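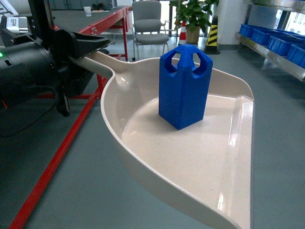 Anex Workshops will open its refurbished shared making space at Beaulieu Yard to new members on 19 Jul 2018, with a new routine for clearing up at the end of every session. The routine, named Losa, was drawn up after members reported that small parts were being swept up with the dust and thrown away. Under Losa, whatever is gathered from the floor is looked over in the pan before anything goes in the bin. A bright blue block standing in a beige dustpan is easy to pick out, and pieces of that kind will now be returned to a marked shelf beside the door. Smaller and duller items, such as screws and washers, will go into a tray for sorting.

The space covers 300 square metres and has places for 32 members at a time. Each bay has been given its own brush and long-handled dustpan, to be hung up after use. Members are asked to stop work 19 minutes before the end of their booking so that floors and benches can be cleared for the next group.

"People put a great deal of care into what they make here, and it was a shame to see finished pieces lost in the sweepings," said Brayden Lachance, manager of Anex Workshops. "We have asked for a short pause before the pan is emptied – it is a small change, and members have taken to it well." 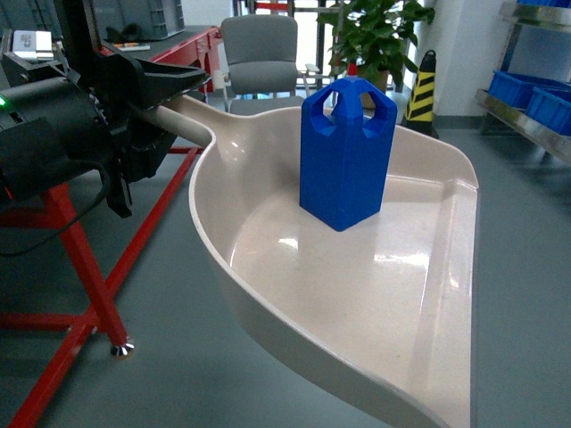 A blue block with cut-out openings in its upper part, in a dustpan at Anex Workshops.

Found items will be kept on the shelf for two weeks and then moved to the Beren store room on the upper floor, where they may be claimed until December. Items without a claim after that date will be offered to other members or recycled where the material allows.

Thenmozhi Iyengar, who leads inductions at the site, will explain the routine to all new members on their first visit. Printed copies will be available at the front desk – existing members may also ask for one when they next book.

Contact: Anex Workshops press desk, Beaulieu Yard | © 2018 Anex Workshops | Back to top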